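9 April 2025

Day off, spent at Flirkside with Chiharu, tidying toys very slowly. I have read so many articles promising that the housework is about to be taken off our hands that I felt I ought to be present when it was.

The task is simple enough. Get the small plastic things off the bed and into a tub. A child can do it, though I've yet to meet one who will. Chiharu's target is 84 picks in a morning and by eleven we had done rather fewer, with two tea breaks that I take full responsibility for. 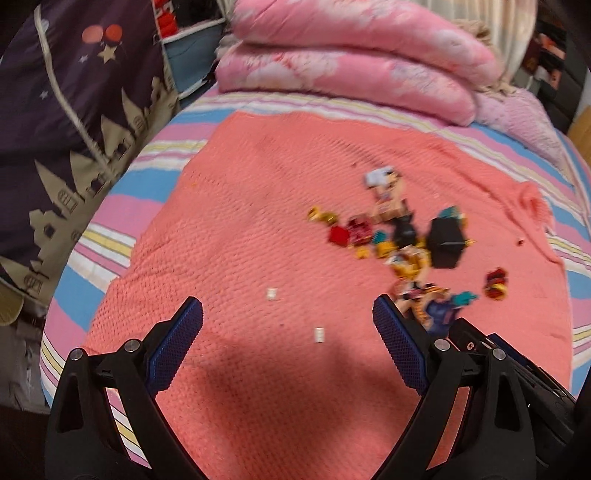 Pink blanket, still a long way to go.

What struck me is how much you have to decide. Is that tangle of yellow and gold one toy or several? Does the tiny red bead count, or is it the hoover's problem? Knitted blankets are murder too, everything small sinks into the stitches - I lost a bead in one myself last September and had a perfectly good pair of hands.

Kieran rang at lunch to say Dunne have one that folds towels. I asked how long a towel took. He said around 161 seconds and that it was very neat. My mother could do the whole airing cupboard in that and tell you what was wrong with your haircut.

So, can they do the chores yet? Ask me after another 1000 beds. I came home to my own kitchen, looked at the pan in the sink, and ran the hot tap.

Recent entries
The Faltach bus, again
Eoin's shed has a door now
Plument: a second opinion
Soup, mostly leek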